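The Pildale Post
1 Sep 2022

DESK CORNER: in praise of the divided tray

Spring has properly arrived in the garden out front, and every year it sends me straight indoors to pull apart the stationery. I can't help it! Some people wash their curtains. I tip out the pen mug, the other pen mug, the pencil case with the broken zip and the drawer under the printer, and I have a lovely time.

Last September's tidy was the big one, if you remember it, when we filled a fruit box with dried-up markers and Silviu Oprea found his good scissors. This one was smaller and much more fun. It was all about the red tray, a shallow plastic thing split into compartments, the kind sold for screws and washers. Cyprian Wilczyńska had been telling me for months that a parts tray beats any desk organiser for pens, and I had been telling her that pens belong in a mug. I was wrong and I'm delighted about it.

The trouble with a mug is that you only ever use what is at the front. Everything else sinks. A tray with low walls shows you the lot, so the short pencil gets used, the nice pen gets used, and the rubber stops turning up in the biscuit tin (where ours lived for most of winter, and where I'd got rather used to looking for it).
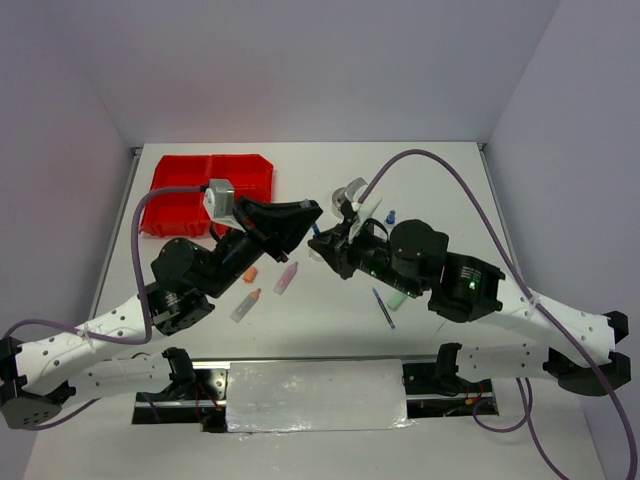
Everything gets a scribble first

Before anything earns a place in the tray it has to write. Keep a stack of scrap paper beside you and give each pen a proper go: a few loops, a zigzag, your name. Stela Hodoroagă writes out the first line of a song for each one and I've started doing the same, which slows things down terribly but makes for much better scrap paper.

A ballpoint that skips gets a second chance on the sole of a rubber thong. I don't know who first worked this out, but a few quick circles will often wake up a sulky one. If it still skips, out it goes. Be brave. You'll never pick it up again, you'll only put it back.

Felt tips and markers are a different matter. A faint one can go into the craft box, where pale colours are quite useful for shading the edges of cards, and Horațiu Vlad will happily take the really hopeless blacks for his lettering practice. He likes the dry, streaky look they give. I've seen the birthday poster he did with a marker I'd have binned and it was gorgeous.

Highlighters deserve better

I have a real soft spot for highlighters, and I think we treat them badly. They get bought in a rush at exam time and then roll around loose for years. A good one makes a recipe so much easier to follow! I run over the oven temperature and the quantities and leave the rest alone, and suddenly I can cook from a page propped up on the far side of the bench.

My favourites at the moment are the softer colours. The bright yellow has its place, but a peachy orange is so much kinder on the eyes, and you can read pencil notes through it. I love a barrel you can half see through as well. And the angled chisel tip is two pens in one: lay the long edge flat for a line of text, or tip it up on the corner to underline.
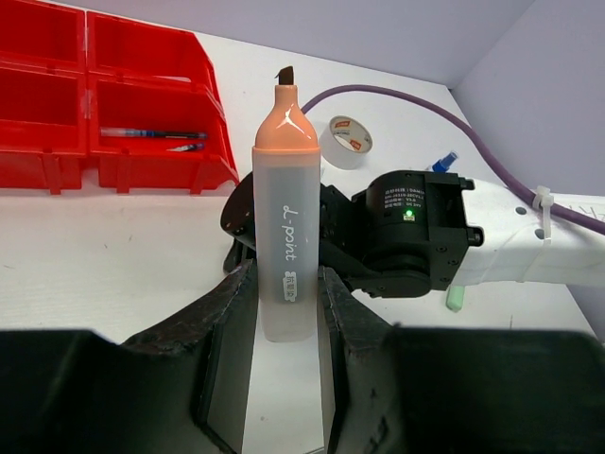 Peach-orange d-point highlighter, with the tape roll behind.

A small warning about printed pages. Wait a minute or two after they come out of the printer before you go anywhere near them with colour, and if you've written on a page in gel pen, wait longer. I smeared half a seed order before I learnt that. Tudor Rusu puts his highlighting down first and writes over the top, and his notebooks are the neatest I've ever seen, so there may be something in it.

What goes where

This is where people get surprisingly heated. We tried it by colour, which looked wonderful until somebody wanted a pencil. Then we tried by owner, and that lasted until morning tea. Sorting by job has worked best for us. Pens that write every day go together in one section, whatever they look like. The rubber or chalk gets a spot to itself so it doesn't pick up smudges. Then leave some space. A half-full tray is a pleasure to use, and there's room for the pencil that comes home in somebody's coat pocket.

Lay things down on the slant if they won't fit straight. Long pencils are the awkward ones, especially freshly sharpened, and if yours stick out over the rim then turn them so the points face away from the side you reach in from. Or do what I do and keep the long ones in a jar, points up, until they've been sharpened down to tray size. It's such a satisfying moment when one graduates.

Tape doesn't go in the tray at all. Stand it nearby or lay it on its side, and fold the end over to make a tab. I will keep saying this until I'm hoarse. Fold the end over!

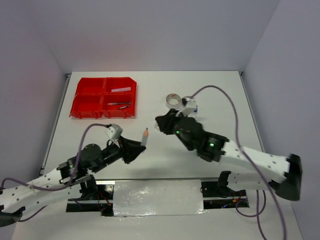
The red tray in its corner, two dark pens sharing a section, and a yellow pencil, point up.

On sharpening

I did promise a word about pencils. A plain wooden one is still my first choice for lists, crosswords and measuring up, and a fresh point makes me want to write things down that don't need writing down. Turn the pencil, keep the sharpener still, and stop as soon as the point feels firm. If the lead keeps snapping it has probably been dropped and cracked along its length, so take off a good centimetre and try again. The shavings can go in the compost if your pencils are unpainted. Mine are mostly painted, so they go in the bin.

Swap box

The swap box is back by the side door at Avram Hall for all of September. Bring pens that work and that you don't use, and take something you'll enjoy. Some 70 pens and pencils went through it last time, and I came away with a green fineliner I adore. Highlighters are especially welcome, any colour, and if you have a divided tray sitting in the shed with old washers in it, please give it a rinse and bring that too. Stela has asked for 2 and I'd like one for the sewing table.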